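Allaner Flower Table — progress report, April

Hello again, and thank you for being so patient while I got this one written up! The short version is that the flower table is up and running, people like it, and we have spent less than I feared.

When I last wrote we were still arguing over what the table ought to have on it. My first list was far too long (I had candles on it, and a birdcage, don't ask). Tove Blöndal talked me down to a handful of things that can be set out and put away again in a few minutes, and she was right. We now open the cupboard at 2 in the afternoon and the first group is arranging by the time the kettle's boiled.

Tulips have been the big favourite so far. Red ones especially — they show up well on a white table, even for people whose eyesight isn't what it was, and a bunch of them makes a proper splash without any fuss. The dark grey ribbed vase has earned its place too. I did wonder if it would look gloomy, but against all that white it's easy to find, and the ribs give your fingers something to feel for. The wicker basket of artificial fruit and veg stays on the table as well, for anyone who'd sooner not do flowers.
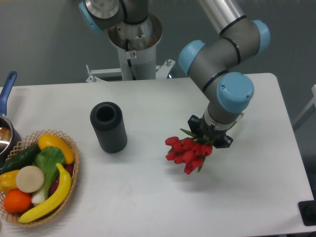

Njoroge Nyanda thinks we should have a second vase with a wider neck, as a full bunch of tulips wants room to flop, and stems that go in tight never sit the way you meant them to. I've gone back and forth on this. A wider one would be kinder to beginners, but I don't want the shelf filling up again, so I'd like to borrow one first and see.

On the money side, we've spent £115 of the grant, nearly all of it on stems and the tablecloths for the open afternoon. The basket came from my own kitchen and isn't on the claim. Receipts are in the Jumau folder with the last lot.

We've run eight sessions and have four more booked before the summer break. Still to sort out: a lower shelf for the vase, a better place to keep leaves and cuttings, and whether the Khúc room can be ours for the whole afternoon. I'll ring the office about the room and let you know what they say.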